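Home Features Money Workshop Subscribe

Before you spend a cent on a robot, spend a while with a pretend one. I wish I'd heard that in February, when I walked into Marta Stasiv's office at Stonesham with a quote for two arms and a big silly grin (she runs our budget, and she did not grin back). She sent me off to work in simulation first.

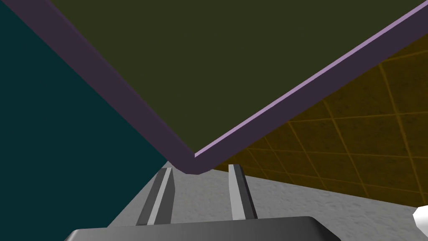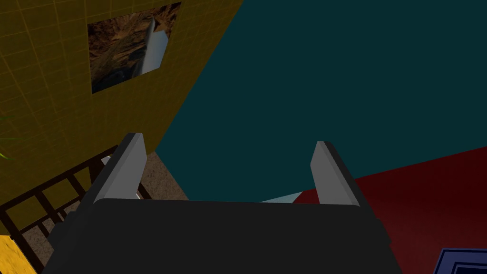
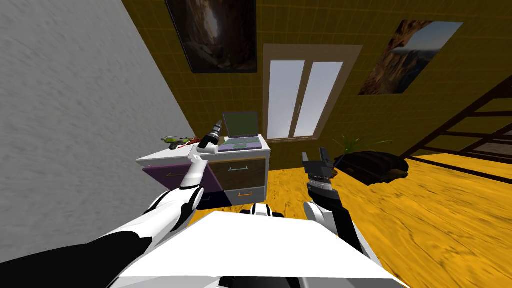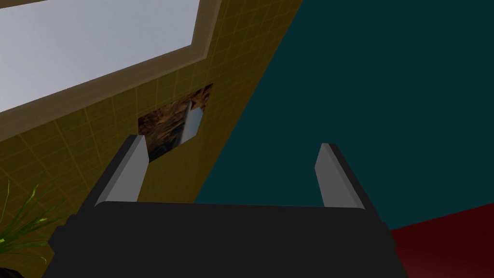 All four come from our simulated room.

So, the money! My first plan had one line on it: arms. Marta drew a big circle round the white space underneath and asked what was going there. Grippers, for a start. Kolev sells theirs separately, and I'd priced the plain fingers without thinking about spares. Then mounting, cabling, freight, and training for whoever ends up running the thing. By the time I'd finished, the list had 34 lines and I needed a lie down.

Krešimir Vidmar, who bought a similar setup for Skirkia, told me to budget up to 40 hours of setup before anybody picks up so much as a sock. I laughed. He didn't. He also said to ask every supplier who answers the phone when an arm stops, and what colour of invoice follows. Good question, that one. Two of my favourites went rather quiet.

The other thing I'd push for is a rental clause. Wultomance will take part of the rental off the purchase price if you decide to keep the gear, and for a small outfit like ours that's worth more than a flashy discount. Read the bit about return freight, though – it's on the back page in tiny grey type, and it's your problem.

We're still renting the computer time for the simulation while I finish the second version of the plan. Marta wants it on two pages. I'm at five, and I haven't even got to insurance yet.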